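Ticket: Pekmont bench, pad condition and start-of-session checks
Opened by: Mehwish Paracha
Opened: 2024-05-15
Status: Open, waiting on wording for the bench rules
Priority: Normal

Summary

Hi all, I'm putting this in as a ticket and not a chat message because the last three times I raised it in chat it scrolled away and we all went on as before. It's partly a fault report and partly a grumble about our bench rules, so bear with me.

The Skarnar checker has been rejecting takes from the Pekmont bench with "gripper width out of tolerance at start". The current batch is 2,694 takes and we normally see a small handful of those. This time they came in clumps, always at the start of a session, and then they'd clear up by themselves after someone fiddled with something. Nobody wrote down what they fiddled with, me included. Sorry.

What I checked first

I started with the boring stuff. Cables reseated at both ends, both grippers power cycled, and the Skarnar config compared line by line against the copy from December. No differences at all, which was a bit annoying as I was sure it'd be that. Then I went through the bench rules as written and tried to follow them to the letter, like somebody who'd never stood at that table before. Rule 4 says "hold grippers level, jaws facing, over the board, and wait for the tone". Fine, easy. 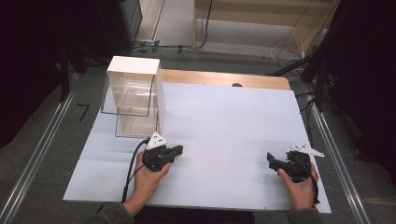 The trouble is what rule 4 leaves out. It doesn't say whether the jaws should be open or closed when the tone goes, and I'd been assuming everyone did it my way (fully open, hands still, count of three). I asked on the other shift and they start closed, then open after the tone. Both are perfectly sensible! But the checker takes its zero from the first stretch of the recording, so if you mix the two habits in one session you get two different zeros and a pile of rejects.

So that's cause number one, I'm fairly confident. I ran a short session starting open every time and had no width rejects. Ran another one swapping between open and closed and got the clump straight back.

Cause number two is murkier and it's about the pads. Our rules say "inspect pads regularly", which could mean every take or every Christmas. I like to look at the inner faces and the bottom edges before I log on, as that's where the covering tends to let go first. If a bit of it is lifting or hanging, the finger can catch on small flat things, and the grip width reads a touch wide as well. I'd call that a stop-and-fix. Scuffs and flecks I'd leave alone and note.

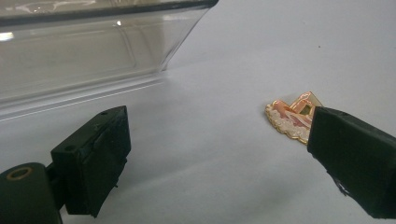
Should you swap a pad halfway through a session if you spot something lifting? Finish the take you're on, end the session properly, then swap and start a new one, so that the calibration in the session header matches the pads that were really on the fingers.

I know that costs a few minutes and I know it's a pain when you're on a roll. I've done the naughty thing myself and pressed a corner back down with my thumb between takes. It held for a bit, and then I spent my lunch working out which takes were before the thumb and which were after. Never again.

One more for the pile: the Fevlow counter. It's meant to flag pads as due at 1,000 closes, but it resets whenever the session is restarted, so on our bench it hardly ever gets there. I've logged that separately with the Fevlow people and I don't want to tangle it up in here. Until it's sorted, please don't treat a quiet counter as a pass. Use your eyes.

Proposed wording

I'd like rule 4 replaced and two new ones added. Draft as follows, have a go at it:

4. Before the tone, hold both grippers level over the board with the jaws fully open and nothing between them. Stay still until the second tone.
4a. Look at both pads on both grippers before the first take of every session. Any covering that's lifting, torn or hanging means the pad is changed before recording.
4b. Any pad change ends the session. Recalibrate, start a new one, and put the change in the log with your initials.

For 4, fully open means to the stop. I had a go at writing "comfortably open" and then realised my comfortable and Rana site's comfortable are probably quite different things – their grippers have stiffer springs.
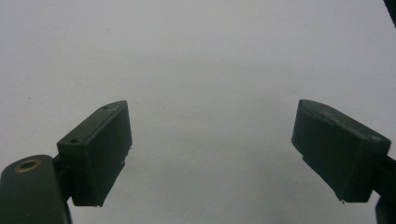 Marjorie Hollis replied that she was happy with 4 and 4b but thought 4a was too soft. She wanted the pad check tied to a tick box in Skarnar, so that a session can't begin until it's ticked, and she asked for the same three rules to go to Rana at the same time so the two sites don't drift apart again.

Fair enough on Rana, I'll send them the draft once we've settled it here. I'm less keen on the tick box, only because I know what my own hand does with tick boxes at the end of a long shift. What I'd prefer is a free text field where you have to type the pad condition for left and right, even if it's just "fine" and "scuffed". You do at least have to look to type that. Marjorie, if you still want the box I won't die on the hill, we can have both.

What's left to do

Rule 4 wording: with me, waiting on comments.
Pad condition field in Skarnar: requested, no reply yet.
Rejected takes from this batch: parked, not deleted. Please leave them alone for now. I think the ones from mixed sessions can be rescued by working out the zero again, and I'd like to try that on a copy first.
Fevlow counter: separate ticket.

If you get a width reject in the meantime, add a comment here saying whether you started open or closed and what the pads looked like.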